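Planning for Automation Equipment
Session 5 handout: What the quote leaves out
Instructor: Clementina Valente
October 27, 2022

Bring this sheet to lab. The worksheet at the end is due before the next session.

Last time we read the Lundgren proposal and most of you liked it. I liked the typeface. The proposal asks for one robot arm with a hand on the end, to put cables into cardboard boxes at a packing bench, and it claims the bench will pay for itself. Tonight we take the budget apart line by line and see how much of that claim is left standing.

1. Start with the task, then price the machine

A vendor quote lists the arm, the hand, the controller and a software license. It doesn't list the job. Before you look at a single price, write down what the job asks for in plain words. "Pack a cable" is too short. A cable has to be coiled, it has to stay coiled while it's moved, and the box has to be open and in a known place when the hand gets there. Each of those is a cost somewhere, either in equipment or in a person's time.

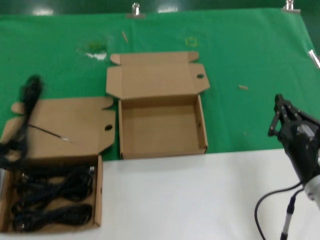 Figure 1. Cable packing bench: one box holding coiled black cables, one box empty, multi-fingered hand at right.

Look at how much of that bench never shows up in a quote. The cloth is held along its top edge with binder clips. I have no complaint about binder clips, they cost next to nothing. My complaint is with a budget that has no row for bench setup at all, so that the clips, the cloth, the spare boxes and the afternoon spent getting everything straight all come out of some other pocket.

Ask the vendor these before you go further:
Which box was the packing rate measured with, and was it already open?
Who puts the next empty box in place?
What happens when a cable springs out of its coil?
Does the rate include failed tries?

Murali Iyengar tried the third question on the Dalletus sales desk and got a brochure back. Count that as an answer.

2. The hand is a separate decision

People buy the arm they want and take whatever hand comes with it. A hand with many fingers looks capable in a demo. It also has more joints to wear, more cable to route and more to recalibrate. A plain two-jaw gripper does less, and for folding flaps or picking up flat stock it may be enough. Price both. If the vendor says the fingered hand is needed, ask to see your own part handled by each one, on your own bench, with your own people watching.

Flastero quotes its hand with a 58-day lead time on replacements. The Lundgren budget carries no spare. Work out what 58 days of an idle bench costs and compare that with the price of a second hand. Do this on paper. I don't want to hear that it "probably won't break."

3. Floor, scrap and consumables

Cardboard is cheap until you look at how you go through it. Test runs eat boxes, and a box that has been squeezed or refolded a few times no longer behaves like a new one. Lundgren allows 660 boxes for the whole trial. Aatos Laitinen thinks that's generous. I think it's a number somebody typed to fill a cell, and I'd like to see the sheet it came from.

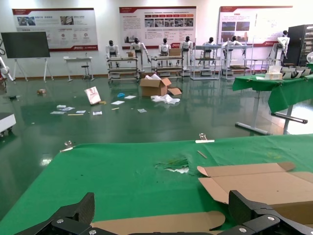 Then there is waste. Packing work makes scrap, and scrap ends up on the floor unless someone is paid to keep it off. Flaps, bags, bits of paper and sticks all have to be picked up by a person, and that person has an hourly rate. If your plan has several machines in one room, multiply accordingly, and leave space for carts, storage and a second table. Floor area is rent. The Basito planning template has a blank for it and I have yet to see a student fill it in.

4. Payback

Don't accept a payback period that assumes the machine works a full shift from the first week. Put in six months of partial output and see if the case survives. Put in one operator who stays at the bench the whole time, too. Trinidad Cabanatuan ran the Lundgren figures this way and the savings went negative. Her sheet is in the course folder. Check her arithmetic before you quote it.

Worksheet (one page, handwritten is fine)

a. Write the task in full sentences, no vendor words.
b. List every item on the bench that isn't in the quote.
c. Give a price or an hourly cost for each.
d. Redo the payback with a spare hand included.
e. State what result would make you cancel the purchase.

Item e is the one people skip. Pages without it will be returned unmarked.

Hand in to Madalena Abreu at the lab office.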